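Kit de prácticas Cemon para clubes de robótica
Ref. 878 · Brazo de sobremesa, tapete y objetos de ejercicio

En el club llevamos desde enero con el kit Cemon montado en la mesa del fondo y cada semana le sacamos algo nuevo. ¡Por fin un equipo con el que los alumnos de primero pueden programar un agarre en su primera tarde! El brazo se sujeta al tablero con dos mordazas, arranca rápido y se deja corregir a mano cuando una trayectoria sale torcida.

El ejercicio estrella es el de colgar y descolgar: un soporte de madera con clavijas y unos auriculares negros de diadema. Parece fácil hasta que toca calcular por dónde entra la pinza (la diadema cede, las almohadillas giran) y ahí empiezan las discusiones buenas.

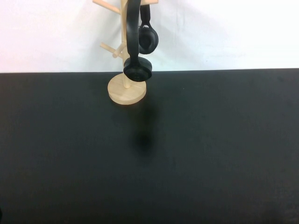 ¿Se puede usar el kit con el software que ya tiene el club?
Cualquier programa que envíe órdenes por puerto serie sirve; nosotros usamos Clilla, y el cable viene en la caja.

Incluye:
Brazo de sobremesa con pinza de dos dedos
Tapete negro mate
Cuaderno con 44 retos, de menor a mayor dificultad
Maletín de transporte

Alcance máximo: 579 mm
Montaje inicial: roughly una tarde no, bastante menos: 64 minutos con el grupo de principiantes

Los retos del final del cuaderno siguen el formato de la liga escolar Anville, así que el equipo de competición entrena con lo mismo. Las pinzas de recambio se piden aparte, en Alipour.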